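Wevano informs about a gripper fault in the Lolard sorting arm and the stop of deliveries

Hernside, 15/08/2020

Wevano, the maker of the Lolard table-top sorting arm, informs its customers and the public that a fault was found in the gripper control of the arm. The fault can make the gripper stay closed after the command to open. No person was injured. Deliveries of new arms are stopped until the correction is ready, and owners of arms already in use are asked to follow the instructions at the end of this release.

The fault was noticed in our test room at Hernside during a long run of the toy sorting task. In this task the arm takes one object from a wire basket, moves it above a box with a round hole in the top, and lets it fall inside. In a run of 923 picks the gripper did not open at the right moment seven times. In six of these cases the arm waited, as it should, and showed an error. In the seventh case the arm did not recognize that the object was still between the fingers. It went back to the basket with the object and pushed down on the other toys until the force limit stopped it.

The seventh case is the reason for this release. An arm that waits with an error is an inconvenience. An arm that moves down with a full gripper, and believes the gripper to be empty, is a safety matter, and we treat it as such.

Our engineers have repeated the task with the same kinds of objects to find the cause. Soft objects are the most affected. When the gripper holds a plush toy, the material is pressed together and the finger sensor gives a value very near to the value of an empty closed gripper. If at the same time the open command is lost between the controller and the gripper, the software has no sure information about what is in the fingers. Hard objects, for example a wooden block or a metal tin, give a clear value and did not produce the dangerous case.

The open command was lost because of an error in software version 321. This version sends the command one time only and does not ask for a confirmation. The earlier versions repeated the command until the gripper answered. The repetition was removed to make each cycle shorter. Looking back, this change should have been tested with soft objects for a much longer time before it was released, and it was not. 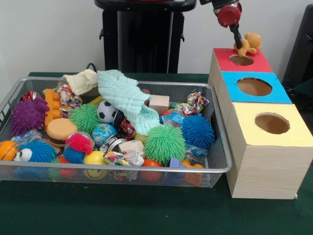

Navickas, which uses the arm in its packing rooms, told us that its operators had seen the gripper hesitate above the box and had thought it was normal behavior. The company said it would have reported this earlier if the manual had explained what a normal release looks like, and it asked that the correction should include a clear warning on the screen and not only an error number.

We accept this remark. The manual has one sentence about the release of the object, and it does not say how long the operator should wait before pressing stop. A new page is being written and will be sent to all owners before the software correction.

The corrected software will repeat the open command, wait for the answer of the gripper, and keep the arm above the box if the answer does not come. It will also compare the opening of the fingers before and after each release. The arm will become a little slower. We plan to deliver the correction in October, after a new test with soft objects only.

According to our records, 56 arms with version 321 are in use. All their owners have received a letter. Until the correction is installed, Wevano asks them to do the following:

Do not use the arm with plush toys, cloths or other soft objects.

Keep hands out of the basket and away from the boxes while the arm has power, also when it stands still.

If the gripper does not open, press the stop button and switch off the power before removing the object. Do not pull the object out of the closed fingers.

Write down the time and the type of object and send this information to Wevano customer service.

Owners who cannot work without soft objects may return to the previous software version. Customer service will help with the installation and there is no cost for it. Orders already placed remain valid, and customers who prefer to cancel will receive the full amount back.

Wevano apologizes to its customers for the trouble and will publish the results of the new test when it is finished.

Press contact: Wevano, press office, Hernside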